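Speaker notes, Hurkbridge operations day
Talk: The clearing robot and the job descriptions around it
Speaker: Horácio Tavares
Slot: 35 minutes including questions

Opening
Start with the building, then the machine. Hurkbridge runs furnished lounges for business tenants. Between bookings, each lounge is reset: tables cleared, small items put back, furniture checked. Until last year the reset was one person's task from start to finish. The project, Tritidia, moves the tabletop part to a two-armed robot. Everything on the slides is from simulation. Say so early and do not repeat it.

Slide 2: the task
Small objects on a low white table against a wall. The plant stays where it is. The wall limits the approach on the right side, and the right arm does most of the work there.

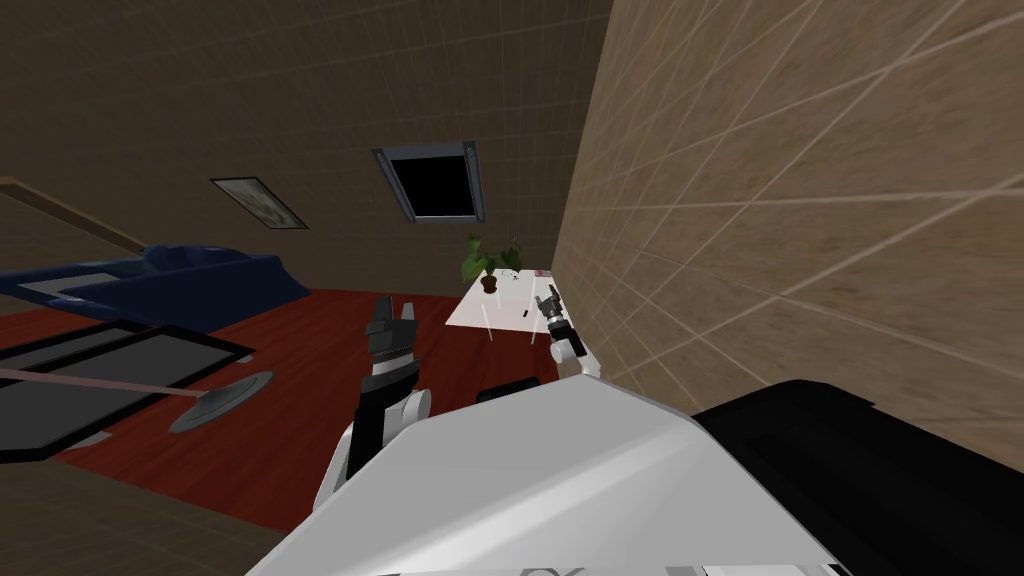 Before the project, the attendant did this while also looking for stains, loose legs and forgotten belongings. None of that was in the written procedure. Cadi Meredith found it by following attendants for 7 shifts and writing down what they looked at. Give her the credit by name.

Slide 3: what the attendants do now
The title is "reset operator." The operator starts the run, watches the head view on a tablet, and stops the arms if needed. Two points to make:
- Walking went down. Watching went up. Attendants reported sore eyes before they reported anything else.
- The head view is tilted. New operators misjudge which way is down. Training now includes an hour on the tilted view alone, with no controls.
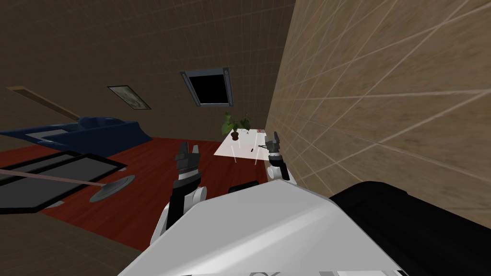 The second point cost us time in May. We had assumed that a person who knew the lounge would read the view at once. Familiarity with the lounge made little difference. Practice with the view did. Ojala, the training contractor, rewrote the first module after that.

Slide 4: the numbers
3140 simulated runs to date. An operator was asked to step in on 700 of them. Do not present this as a success rate. A request to step in can mean a bad grasp, a blocked path or a timeout, and the log did not separate these until recently.

Pause here for questions about the log. If Avis people are in the room, they will ask about timeouts. The limit is set per object.

Slide 5: contact at the table edge
Thin, dark objects near the edge are the slow cases. The operator has to decide whether the gripper has the object before allowing the lift, and from the head view the fingers hide most of it.
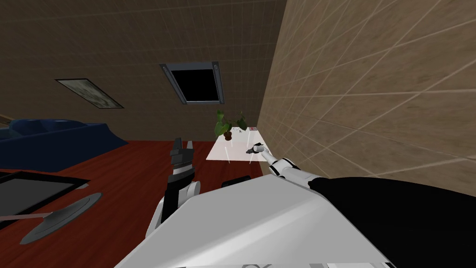 We gave that decision to the operator on purpose. Staff asked for it in the second round of interviews. The cost is a longer cycle. The scheduling team objected and the objection stands in the minutes.

Slide 6: pay and grading
Reset operator is one grade above attendant. Floor checks remain with attendants and are now written down as paid time. Moving between the two roles takes one training block and a signed assessment.

Open items
Night shift cover for the operator role. Who signs off a run when the operator changes halfway through. Leave both on screen during questions.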